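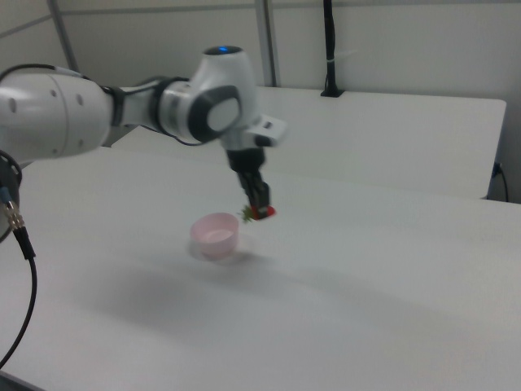
## 3. Setting up your Vollo countertop dehydrator

Read this section before you plug anything in. The people who skip it write to us later, and we end up sending them this section.

### Before the first batch

1. Take the trays out and peel off the film on both sides. The film is clear and very good at hiding. If a tray feels slightly tacky, you missed some.
2. Wash the trays and the door in warm soapy water. The cabinet gets a damp cloth and nothing more.
3. Stand the unit on a hard, level surface with a hand's width of space behind it. The fan vents from the back, and it will happily cook a roll of paper towels.
4. Run it empty on HIGH for 3 hours with a window open. It will smell like a new shower curtain. This fades.

**Caution:** Do not put the unit on top of a refrigerator. Yes, it fits.

### Loading fruit

1. Hull strawberries and slice them to the thickness of a pencil. Thinner slices weld themselves to the tray.
2. Pat the slices with a clean towel and lay them in one layer, not touching. Overlapped slices dry into a single large strawberry product with a jam center.
3. Slide the trays in with the notch toward the door. They also go in backward, and the door will then almost close.
4. Set the dial to FRUIT and the timer to 8 hours. Turn the trays front to back halfway through.

Apples and pears follow the same steps. Bananas do too, but they brown, and lemon juice only slows them down. Watermelon can be dried. You start with a whole one and finish with a snack for one person.

### Knowing when to stop

Take out one slice, let it cool, and tear it. It should bend like leather and show no wet spots. Warm fruit always feels underdone, so do wait for it to cool - Beatriz Antunes, who tested most of these settings, lost a full load of pears to impatience.

**Note:** The timer switches off the heat but leaves the fan running for a few more minutes. The unit isn't broken.

### Storing

Cool everything completely, then fill glass jars two-thirds full. Shake them once a day for a week. If you see moisture on the glass, put the fruit back in for another hour. If you see fur, throw it out.

### Cleaning the filter

Pull the gray tab at the back and rinse the filter under the tap every month. Let it dry overnight before it goes back in - the irony of a wet dehydrator has been pointed out to us. Replacement filters are listed in section 6.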